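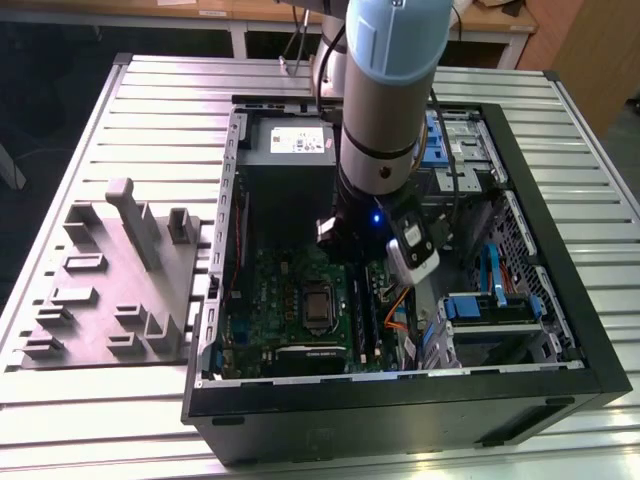
What Is Inside a Computer?

Many children use a computer at school or at home, but not so many have looked behind the cover. From outside it is only a box. When the cover is off, you find something like a small town, with a main square, streets, houses and a power station. In this page we will visit the town together.

The case

The big box of a desktop computer is called the case, or the tower. It usually stands up on the floor or on a desk. When people want to work inside, they often lay it on its side, like the black one at the top of this page. Then all the parts are easy to see and to reach.

Do you see the little holes in the metal wall on the right? Many cases have holes like these. A computer makes heat when it works, and air must go in and out so that the parts stay cool.

The motherboard

The large green board is the motherboard. It is the ground of our town. Almost every other part sits on it or is joined to it by a cable. On the board there are very thin lines of copper, and the electric signals travel on them like cars on a road.

The processor

Near the middle of the board is a square place called a socket. The processor lives in it. People also call it the CPU. It follows instructions, one after the other, and it is so quick that you cannot notice the single steps. When you press the letter A and it comes on your screen, the processor has already done a lot of work.

The memory

To the right of the processor there are 2 long, black memory slots. A slot is a narrow opening where you can push in another part. Memory is like the top of your desk: you put there the things you need right now. When the computer is turned off, this desk is cleaned completely.

The drive

So where does your drawing stay during the night? It stays on a drive. A drive is more like a cupboard, because it keeps things also when there is no electricity. In our computer the places for drives have blue plastic pieces. Rails of this kind help a drive slide in and stay in its place.

The power supply

The black box at the top of the case, with the white label, is the power supply. It takes electricity from the wall and changes it into a weaker kind that the small parts can use. You must never open a power supply, even if you are very curious!

The cables

Look for the thin red and black wires, and then for the orange cable and the blue one. Some cables in a computer carry power and others carry information. The blue one is called a SATA cable, and its job is to carry information between a drive and the motherboard.

Try it yourself

Draw your own computer town on a big paper. Give a building to each part and write its name. Then draw roads between them.

If you would like to see a real one, ask a grown-up to show you an old computer that is unplugged. Look with your eyes first and ask before you touch.

Text: Olga Quiroga
October 2021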